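침대 위에 쌓이는 검은 옷, 그리고 누비 커버 관리법

살림 메모 / 침실 편

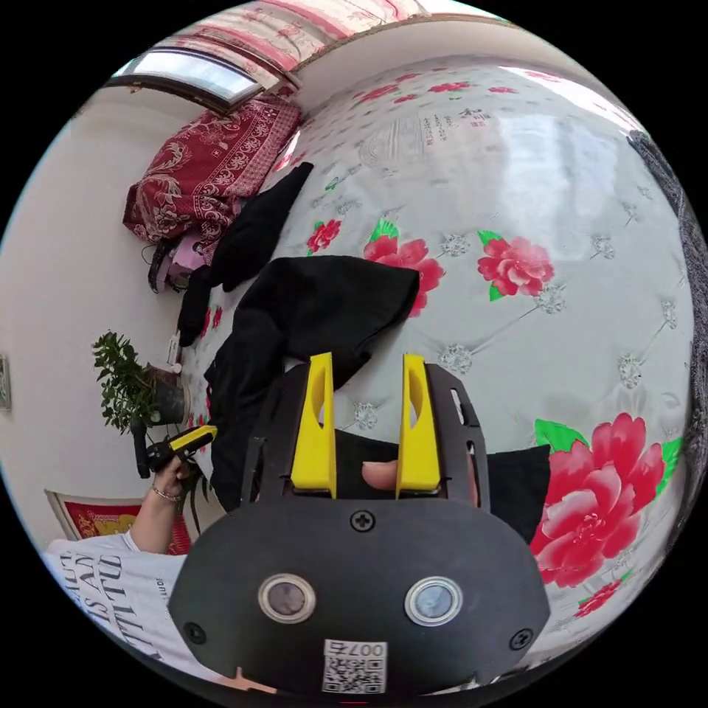 누비 커버 위의 검은 옷. 모란 무늬는 이럴 때 유난히 화사하다.

우리 집 침실에는 의자가 없다. 의자가 있으면 거기에 옷이 쌓인다는 말을 듣고 과감히 치웠더니 옷은 침대로 이사를 갔다. 의자 하나 값으로 침대 전체를 옷걸이로 쓰게 된 셈이니 손해인지 이득인지는 아직도 계산 중이다.

그래도 몇 년 이렇게 살다 보니 침대 위 옷더미를 다루는 요령이 생겼다. 정리 전문가가 쓴 글은 아니고, 매일 밤 이불을 덮으려면 먼저 발굴 작업부터 해야 하는 사람이 쓴 글이라고 생각하고 읽어 주시면 된다.

검은 옷은 왜 다 똑같아 보이는가

구겨 놓은 검은 옷은 정체를 알 수 없다. 레깅스인 줄 알고 들었는데 목이 늘어난 티셔츠고, 티셔츠인 줄 알고 개기 시작했는데 다리가 두 개 나온다. 흰옷은 주름에 그림자라도 지지, 검은 옷은 그냥 검다.

구분법은 간단하다. 한가운데를 집지 말고 솔기를 찾아서 집는다. 손끝으로 가장자리를 따라가다 두툼한 데가 나오면 대개 허리나 목둘레, 아니면 밑단이다. 그 부분을 잡고 한 번 털면 옷이 알아서 제 모양을 드러낸다. 가운데를 꽉 쥐고 들어 올리면 구김만 한 겹 더 생기고, 여전히 무엇을 들고 있는지 모른다.

옷이 여러 벌이면 전부 펼친 다음 개려고 하지 말 것. 침대가 아무리 넓어도 모자란다. 하나를 집어서 끝까지 개고, 다음 것을 집는다. 길쭉한 옷이 침대 머리 쪽에 비스듬히 걸쳐 있으면 그것부터 치우는 편이 좋다. 긴 것은 반드시 다른 옷 밑으로 들어가 있거나, 들어갈 예정이다.

조명도 한몫한다. 밤에 노란 스탠드 하나 켜고 검은색과 남색을 구분하겠다는 것은 시력 자랑이지 살림이 아니다. 천장 등을 켜든가 오전 9시쯤 창가 쪽 햇빛이 들 때 하든가. 나는 남색 양말과 검은 양말을 짝지어 신고 나간 적이 꽤 있는데 본인만 알면 된다고 스스로를 타일렀다.

보풀과 먼지는 누가 누구에게 옮기나

밝은 누비 커버 위에 검은 옷을 올려 두면 둘 다 피해자가 된다. 커버에서 떨어진 잔털은 검은 옷에 가서 붙고, 검은 옷에서 나온 보풀은 밝은 커버에 가서 앉는다. 서로 선물을 교환하는 사이인데 받는 쪽은 아무도 기뻐하지 않는다.

순서를 지키면 일이 반으로 준다.

1. 옷을 먼저 걷어 낸다. 옷이 올라앉은 채로 커버에 돌돌이를 미는 사람이 있는데, 그게 나다.
2. 커버를 돌돌이로 민다. 누빔 선을 가로지르지 말고 선을 따라 민다. 마름모꼴 누빔이라면 사선으로 한 방향, 그다음 반대 사선으로 한 번.
3. 오목하게 들어간 누빔점 둘레는 돌돌이가 닿지 않는다. 마른 고무장갑을 끼고 손바닥으로 쓸면 먼지가 뭉쳐서 나온다.
4. 검은 옷은 맨 마지막에, 개기 직전에 민다. 먼저 밀어 놓고 다시 침대에 내려놓으면 처음부터다.

돌돌이는 이것저것 써 봤다. 지금 쓰는 것은 Lendholm이라는 생활용품점에서 산 긴 손잡이형이다. 접착력이 너무 세지 않아서 누비 천에 쩍 붙었다가 실밥을 뽑아내는 사고가 없다. 대신 한 장으로 오래 버티지는 못한다. 세상에 적당히 끈적한 물건이란 그렇게 드물다.

누비 커버 빨래

꽃무늬 누비 커버를 산 이유를 솔직히 말하면, 얼룩이 무늬에 숨을 줄 알았다. 붉은 모란이 큼직하게 피어 있으면 커피 한 방울쯤은 꽃술로 보이지 않을까 했다. 그런데 얼룩은 꼭 꽃이 없는 연회색 바탕만 골라서 떨어진다. 여백의 미를 아는 얼룩이다.

붉은색이 들어간 커버를 처음 빨기 전에는 물 빠짐 확인을 한다. 안쪽 시접 근처, 붉은 무늬가 조금이라도 걸린 자리를 물로 적시고 흰 면수건으로 꾹 눌러 본다. 수건이 분홍빛이 되면 한동안은 단독 세탁이다. 한 번 확인해 두면 커버가 새것일 때의 불안을 세탁기 앞에서 서성이며 보내지 않아도 된다.

나머지 요령은 이렇다.

- 찬물, 약한 탈수. 누비 속 솜은 센 탈수를 만나면 한쪽으로 모여서 회의를 한다.
- 세제는 액체로, 평소보다 적게. 누빔 사이에 낀 가루세제는 마른 뒤에 하얗게 올라온다.
- 세탁망에 넣을 때는 돌돌 말지 말고 병풍처럼 접는다. 말아 넣으면 가운데는 물 구경도 못 한다.
- 누빔점에 장식이 있는 커버라면 뒤집어서 넣는다. 장식이 무엇으로 되어 있든 세탁조와 친하게 지낼 이유가 없다.
- 섬유유연제는 생략. 폭신해지라고 넣었다가 먼지만 더 잘 붙게 된 경험이 있다.
- 케어 라벨이 위의 내용과 다르면 라벨이 이긴다. 라벨을 이미 잘라 버렸다면 우리 둘 다 할 말이 없다.

말릴 때는 건조대 두 줄에 걸쳐서 M자 모양으로 만든다. 한 줄에 반으로 접어 걸면 맞닿은 안쪽이 좀처럼 마르지 않는다. 중간에 한 번 앞뒤를 바꿔 주고, 손바닥으로 툭툭 두드려 솜을 편다. 햇볕이 센 날은 무늬 있는 쪽이 안으로 가게 넌다. 붉은색은 햇볕에 제일 먼저 지친다.

비 오는 날에는 빨지 않는다. 10월 장마는 없겠지 하고 돌렸다가 이틀 동안 거실 한복판에 축축한 모란밭을 펼쳐 놓고 살았다. 밥도 그 옆에서 먹었다.

검은 옷 빨래는 짧게

검은 옷은 뒤집어서, 찬물에, 검은 것끼리. 다들 아는 이야기고 다들 한 번씩 건너뛰는 이야기다. 수건과 같이 돌리지 않는 것만 지켜도 보풀 문제의 절반이 사라진다.

세탁기를 너무 꽉 채우면 접힌 자리에 허옇게 줄이 간다. 검은 바지 허벅지에 생기는 정체불명의 번개무늬가 그것이다. 통의 3분의 2 정도에서 멈추는 것이 좋다. 한 벌만 더, 하는 그 한 벌이 번개를 부른다.

건조도 그늘에서 한다. 볕에 오래 두면 검은색이 슬금슬금 갈색 쪽으로 간다. 유행하는 색이면 모르겠는데 어깨만 그렇게 된다.

한 번 입은 옷의 거취

침대에 옷이 쌓이는 진짜 원인은 한 번 입은 옷이다. 빨기에는 멀쩡하고 옷장에 넣기에는 찜찜한, 신분이 애매한 옷들. 갈 곳을 정해 주지 않으면 전부 침대로 모인다.

우리 집에서는 문 뒤에 고리를 달았다. Irow라는 회사의 걸이식 고리인데 나사 없이 문 위에 끼우는 방식이다. 처음에는 넉넉하게 여러 개를 달았다가 문이 안 닫혔다. 지금은 고리가 2개다. 두 자리가 차면 새로 벗은 옷을 걸기 전에 하나를 내려 빨래통이든 옷장이든 보낸다. 고리가 많으면 문 뒤에 새로운 의자가 생길 뿐이다.

바구니를 쓰는 방법도 해 봤는데 바구니는 바닥이 보이지 않아서 실패했다. 맨 밑에서 작년 여름 반바지가 나왔다. 반가웠다.

개는 자리로서의 침대

험담을 했지만, 침대는 빨래 개기에 꽤 좋은 작업대다. 다만 누비 커버 위에서는 옷이 올록볼록하게 개어진다. 반듯하게 접고 싶으면 큰 수건을 하나 깔거나, 나처럼 장식장에서 빼낸 선반 판을 올려놓고 그 위에서 갠다. 폭신한 데서 셔츠를 개면 분명히 반듯하게 접었는데 들어 올리는 순간 마음이 바뀐다.

허리가 아픈 사람은 무릎을 침대 옆면에 붙이고 서 보시길. 몸을 덜 숙이게 된다. 앉아서 개면 더 편하지만 앉으면 눕게 되고, 누우면 오늘 안에 끝나지 않는다.

갠 옷은 침대 발치 쪽에 모으고, 방을 나갈 때 한 더미를 반드시 손에 들고 나간다. 발치에 모아 두기만 한 옷은 밤에 발로 밀려 떨어지고, 아침이면 다시 구겨진 검은 덩어리가 되어 있다. 그러면 이 글 맨 위로 돌아가서 솔기부터 찾으면 된다.

다음 글은 베개 솜 뭉침 푸는 법이다. 테니스공이 필요하다.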